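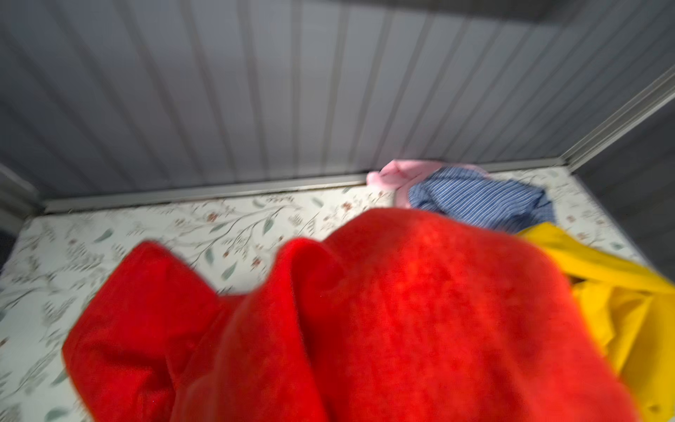
**tinsnips** reckons the wrist view is the wrong place to start, and that you should get the fixed camera reliable before you let the wrist ones have any say in where to grab. I've read the whole of the old thread now (all the way back to May!) and I half agree, but I've had such a good week with the wrist cameras that I want to argue the other half.

So, new thread for the folding build, as the old one had turned into a discussion about bandsaws.

Where I'm up to: both arms are bolted down, both grippers open and close when told, and the mixed heap of clothes is the only thing I'm working on until it's good. No socks. No towels. The job is to pick one thing off the pile, lift it clear, find a second corner with the other arm and lay it flat. I get the first two parts a lot of the time and the third part when the wind is in the right direction.

I love this machine. I went out to the workshop before breakfast three times last week.

---

**halfbrick**, 30/10/2019

Great to see it on the move. Two quick questions. Are you still running the Sastry boards, and did you ever cure the dropouts on the left arm? Mine does the same thing when the elbow is well bent, and I've swapped everything except the board.

---

**mudguard** (thread starter)

Still Sastry, yes. The dropouts were the crimp at the base end, on mine anyway. I'd gone over that cable twice with a meter and it read fine both times, because I was testing it with the arm parked. Get somebody to drive the elbow slowly while you hold the probes on. It took us 26 minutes to catch it going open and then I redid the crimp in one. Very cross, very happy.

---

**tinsnips**

I'll stick to my guns. A wrist camera over a heap of cloth sees cloth. Fleece looks the same from every side, and once you're close enough to grab you can't tell whether you've got the top layer or three layers. The fixed view at least knows where the pile stops.

Also, and I say this every time, get rid of the patterned floor. Leaves and stems all over it! You're making the vision work for its living before it has even reached a shirt. Plain grey, matt, done.

---

**mudguard**

The floor stays :)

Proper reason: I don't want something that only works on plain grey. My bed has a pattern on it, my ironing board cover has a pattern on it. I tried a bit of plain lino for a fortnight and it picked beautifully, then I put the print back and it went for the leaves like a hungry goat. It had learned "anything that isn't grey is a garment". With the print down from the start it has to learn what a fold looks like, and that's the bit I'm after.

On the wrist view I take the point about layers. I'm not asking it to choose the garment, though. The fixed camera chooses and the wrist does the last hand's width.

---

**oilcan_lane**

With tinsnips on the floor, with mudguard on the wrist. Somebody has to be in the middle.

How are you logging it all? I've got a Storar cupboard full of old drives and still run out of room every other month.

---

**mudguard**

Each attempt is one folder, all the camera views plus joint positions, and I bin the ones where I've knocked something over myself. 469 attempts kept so far. I squash the video overnight and it goes down to next to nothing. I haven't bought a drive this year.

What I'd do differently is write a line of notes for every attempt from day one. The early ones just say "ok" or "bad" and I've no idea now what was bad about them.

---

**halfbrick**

Crimp!! It was the crimp. Same end and everything. I owe you a pint.

Next question while my luck holds. What are you doing about cable runs? I want to rebuild mine over the winter and I'd like to do it once.

---

**mudguard**

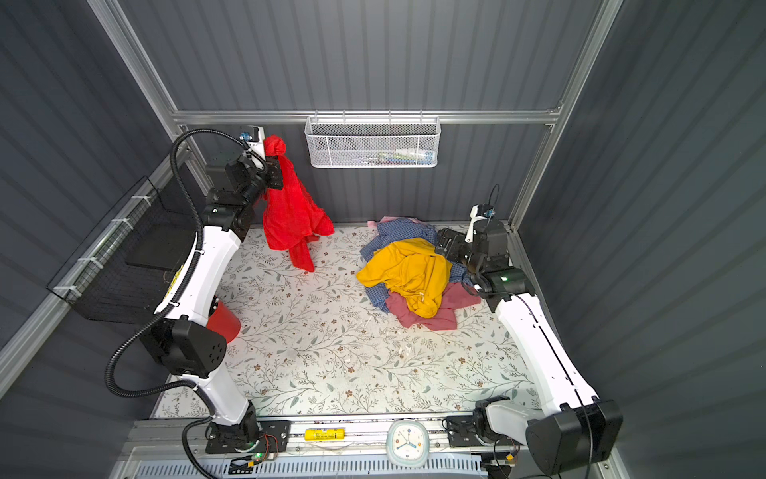
Cable runs have eaten more of my evenings than the software has, so this is a subject close to my heart. My first go had everything clipped tight along the links, very smart, and it tugged at the wrist on every long reach. Then I went too far the other way and the slack kept getting swept into the washing. What works for me is corrugated sleeve with one generous loop on the outside of the arm. On the left one you can see it arc out over the edge before it climbs back up to the wrist, and it's only white zip ties holding it to the links. Leave the ties a notch slack until you've driven the arm to all its corners, then nip them up. The right one is next for the same treatment at the camera end, where that thin black lead still curls up towards the back wall and I don't much like it.

For the bases, I'd say check your bolts before you blame your cables. I had 8 on my list to go round with thread lock and stopped for tea halfway through. Guess which arm had a wobble.

---

**oilcan_lane**

That's a lovely big loop. Doesn't it catch on anything on the way round? You've got a mesh basket fixed on that side.

---

**mudguard**

It has caught, yes, early on. I limited how far the shoulder can swing that way and it's behaved. I could move the basket but I'm very fond of having things to hand and the side wall was going spare.

---

**tinsnips**

Limits in software aren't limits. Put a physical stop on it. One bad number in a config file and you'll have the sleeve, the basket and whatever's in the basket on the floor.

And while I'm moaning, I would clear the front rail between the bases. Battery, clock, the lot. Anything lying loose there will end up under a shirt sooner or later.

---

**mudguard**

The stop is a fair cop, I'll make one. There's an offcut of aluminium with its name on it.

The clock stays with the floor! I like having the time in the video when I'm going back through it.

---

**halfbrick**

What have you got on the fingertips? Mine slide off fleece unless I squeeze hard, and then they won't let go of thin cotton cleanly. I tried Bondent pads and they were marvellous until they got fluff on them.

---

**mudguard**

I had precisely the same with the Bondent ones. A wipe with a damp cloth brings them back, and I do that up to twice an evening. Fleece is the easy one here, since there's plenty of it to get hold of. Thin shirts are the trouble, and they want a slower close more than a harder one. Try halving the speed over the last bit of travel before you change the pads.

---

**oilcan_lane**

Slower close worked on my Goletti gripper too. It's a much older design, with a horrid amount of play in it, but the cotton stopped squirting out sideways. I'd put it down to the pads for months.

Has anyone here got the second corner going with any sort of consistency? I get one sleeve and one hem, every time, and it comes out as a sort of twisted rope.

---

**tinsnips**

Hold it up and let it hang before the other arm moves. Count to three. Most of my ropes were me grabbing while it was still swinging.

---

**mudguard**

Ooh. I wait one second. Going out to try three.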